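Moving the work table, and the drawers I should have bought years ago

I moved into the new unit at Goston in December and spent most of the first month working around boxes. The place is bigger than the old one on Bradon Street, and I assumed that would fix the mess. It gave the mess more floor to spread out on.

The first decision was the table. I wanted a butcher-block top because I lean on it, cut on it and put hot mugs on it, and I have ruined two cheaper ones doing that. It came from Rinent, a small shop that sells tops and metal frames separately. The top and frame together were $169 in their clearance room. The only fault I could find was a scratch on the underside.

I would suggest working out where your power is before you decide where a table goes. I did it the other way around and had to shift the whole thing later in the day, after I had already filled the space under it. A floor outlet is handy, but it decides a lot for you. Cables should come at it from the side you don't walk on.
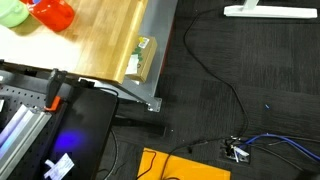 The other thing I would do earlier is deal with whatever goes under the table. Mine collects small cardboard boxes. I keep them because the thing inside might need to go back, and then the return window closes and the box stays. My rule now is that a box gets one month. Paper is the same. If I haven't looked at a sheet by the time I next sweep, it goes in the recycling.

Cups are harder. I have no rule for cups.

For everything small, I finally bought plastic drawers. I had been using open bins from Kyei, which stack well enough, but you can only get at the top one without unstacking the rest. A tower with 3 drawers takes up less floor and I can open any of them without moving the others. Tape and markers go on top, hand tools in the middle, and the bottom one is for things I can't name but don't want to throw out. 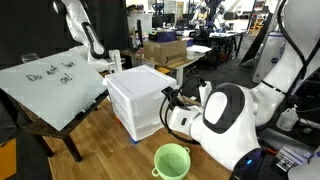
I haven't labeled the drawers yet. I tried masking tape on the old bins and it curled up in the heat, so this time I may just write on the plastic and accept it. Marker comes off most plastic with rubbing alcohol, though you should test a corner first.

A green pot is the last item without a home. It is too wide for a drawer and I use it too often to put it on a high shelf — mostly for carrying odds and ends from one side of the room to the other. For now it lives on the floor.

Still to do: a second power strip, a hook for the broom, and a proper shelf for the paint. I also want to sand the front edge of the table, where my wrists rest, and give it another coat of oil.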